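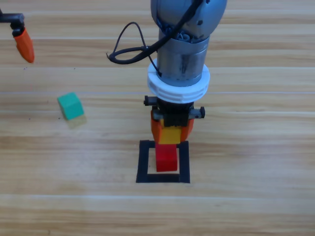
I have now read the whole table thread, Torben, including the part where Stakwood became a question of morals. My vote is still to leave the top alone and save the money. The grain runs in long straight bands, and the pale line between planks near the bottom is broad enough to line a ruler up against, so anyone laying out a square has a guide already paid for. A cloth over the top would hide all that and ruck up by teatime.

On Monday, July 17, 2023, Torben Heitmann wrote:
> Could we please settle the table before the next cube-stacking
> evening? Saranya wants it painted grey, Liam wants a cloth, and I
> have a quote from Gatti for 58 for a plain board to go on top. I
> find the stripes distracting. Also, who keeps moving the tape?

I don't know who keeps moving the tape. I have my suspicions, and he signs his messages Liam. For my part I'd keep one hollow square in black, bare wood in the middle, with the red and green cubes starting beyond it. Black shows up well on pale planks – grey paint would throw that away, which I mention for Saranya's benefit and with great affection. 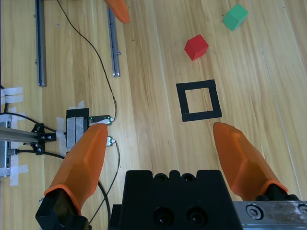 Tape and corners

Cut four strips and butt the ends together. Overlapped corners make a small step, and a cube set down on a step leans, and then we get another thread. Press the strips down with a spoon. When they come up, pull slowly along the grain and wipe the wood with a barely damp cloth. Zhiqiang's scouring pad is to stay in Zhiqiang's kitchen.

As for where a cube has to end up, I'd call it in when it sits within the dark border, as the orange one does, even with a tilt to it. Demanding that it be straight as well will lose us half the players, me among them.

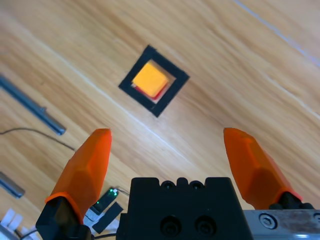
Does the square have to line up with the planks?

Any angle will do, as long as it stays put for the whole evening.

Torben, please tell Gatti no, politely. I'll bring the tape and the spoon.

Thirumalai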